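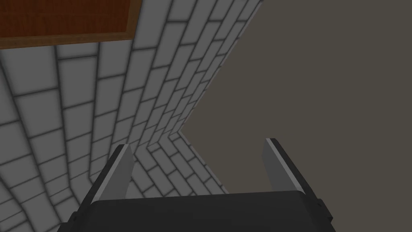

Wrist view in the Statier simulator: open gripper, white brick wall, wood panel at upper left.

FOR IMMEDIATE RELEASE
03/09/2026

Can a Robot Do the Chores Yet? Statier Puts Out Its Numbers, Good and Bad

Adebisi household test set now open to outside labs. Shop-floor set to follow in November

Statier today released the first full results from Adebisi, its simulated test of everyday chores for two-armed robots. Short answer to the question everyone asks us: some chores, some of the time. Not the whole house. Not yet.

Adebisi covers 26 chores. Wiping a counter, opening a cabinet, picking clothes up off a floor, carrying a cup from one room to another, closing a door behind you. Small jobs. Each one was run many times over, with the furniture moved and the lighting changed between runs, and every run was scored by the same rules. No partial credit for getting close. A cup set down on its side is a fail.

Two control systems went through the full set. Sirier, Statier's own, finished 1,459 runs without a fault. Furura, the open baseline that ships with the test, finished 1,443. Close, closer than we expected, and we are printing both.

What went well: single-step jobs in open space. Pick up, put down, push shut. Both systems handle these well enough that we plan to make them harder in the next version.

What did not: anything long. A chore with five or six steps falls apart somewhere in the middle, usualy at a handoff from one arm to the other. Doors are still bad. Soft things are worse. Folding a towel was the weakest item on the list for both systems and it wasn't close.

And then there is getting around. A lot of lost runs had nothing to do with hands at all. Robot turns too soon, an arm ends up near a wall or a big flat panel, and the cameras have very little to go on. Brick, wood grain, a stretch of plain surface. A person would step back and look again. The software often just keeps reaching.

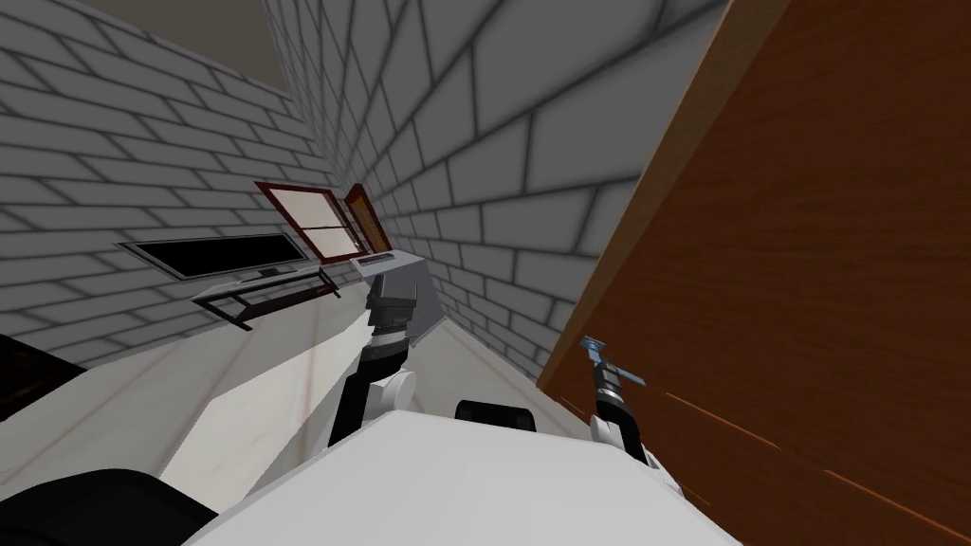
So the rooms matter as much as the chores. Adebisi homes have brick walls, windows, a television on a stand, cabinets, wood doors, pale stone-look floors with bright patches of light on them. Ordinary stuff. Bright patches in particular caused trouble in early trials, where Furura treated the edge of the light as the edge of an object and went around it. Sirier did the same thing less often. Neither is fixed.

Everything in this release was done in simulation. Statier wants to be plain about that. A run that works on a computer may not work in a kitchen, and we are making no claim here about any robot you can buy. What simulation gives us is the same room twice. Same cabinet, same light, same starting pose, so that when a score moves we know the software moved it.

For shops and small warehouses the picture is a bit different. Floors are flatter, shelves are where they were yesterday, and the jobs repeat. Early work on the shop-floor set (restocking, sorting returns, breaking down boxes) suggests longer chores may hold together better their than they do at home. Too early for figures. Those come with the November release.

What is in the download:
Room files and all 26 chore definitions
Scoring code and the rules in plain text
Furura baseline, ready to run
Run logs for both systems, failed runs included
Wrist and body camera views for 1,000 selected runs

Sirier itself is not part of the download. Labs that want to compare against it can use the logs.

Outside groups can send in results starting today. Submissions are rerun by Statier on the same rooms plus a held-back set nobody outside the company has seen, and scores are posted whether or not they beat ours. No fee. One entry per group per month to keep the queue moving.

Statier will also take suggestions for new chores through the Adebisi project page. Requests so far lean heavily toward laundry and dishes. Loading a dishwasher is being built now and will be in the next version if the racks behave.

About Statier
Statier builds simulated homes and workplaces for testing robot software. Its projects include the Adebisi chore set, the Sirier control system and the Furura open baseline.

Media contact: Statier press office, via the contact form on the company site. Stills and longer clips on request.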